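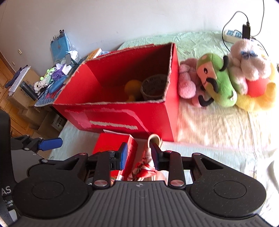
An open red cardboard box on a bed, with a brown woven basket and a yellow rubber toy inside.

Home | New Cars | Used & Demo | Columns | Contact

Filed under: Dealer Talk

Ieva Sproģis has sold cars on the same stretch of frontage road in Plotden long enough to dislike the word "deal." She prefers "arrangement." I met her at Sustuvia Motors on a Friday, before opening, when the only customer was a man asleep in his own trade-in.

I wanted to talk about demonstrators, the cars that are sold as nearly new and smell like somebody's lunch.

"It was my lunch," Sproģis says. "I drove that one until January. I can tell you everything that's wrong with it, and nothing is, except the cupholder."

The car she means is a gray Gresov hatchback with 1,598 miles on it. The one beside it, same trim, same paint, has 1,098, and costs $200 more. I asked whether 500 miles were worth $200.

"To some people they're worth a divorce," she says. "I had a couple come back three times over it. They bought a pickup."

Her advice is dull, and she gives it freely. Ask what date the warranty started, which may well be before you ever saw the car. Ask who drove it. Look at the tires, then look at them again with the wheel turned. "And sit in the back," she says. "People spend that much money and never sit in the back."

Evander Lennox, her sales manager, wandered over at this point to make sure I was being told the positive things. He would like it known that every demo gets a 57-point check. I asked him for point 57.

"Floor mats," Lennox said, after a while.

"Present or clean?" I asked.

"Present."

Sproģis drives a 12-year-old Holovko wagon with a dent in the tailgate — she bought it privately, from a neighbor, and paid the asking price. Lennox asked me to leave that out.

Comments (3)

wagonqueen: Bought a demo from Ieva. The cupholder thing is real.

Dale_P: $200 for 500 miles is fair if they're her miles. I've seen her park.

tmerrick: Is the gray one still there? Asking for my wife, who wants the other one.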